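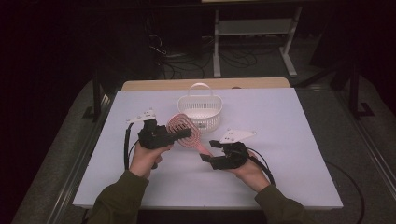 Workshop tips: cleaner handoffs

Most failed handoffs come from the planner, so check these before you touch the jaws.

Plan both arms on one clock. Two separate plans drift apart, and the brush gets pulled.

Let the second jaw close fully before the first one opens. We wait 8 control cycles - fewer gave us drops.

Track the head of a hairbrush, then work out the handle from it. A thin handle is easy for the detector to lose.

Add the basket to the collision map with its handle up. Lutfa Gazi left it out in January and spent a day chasing a planner bug.

Save the log before you change a setting.

Posted by Gayan Kumarasinghe, Bridham workshop
100 shares - 8 comments

Related
Naming your log files
Tuning grip force in Lepik
When to replan and when to stop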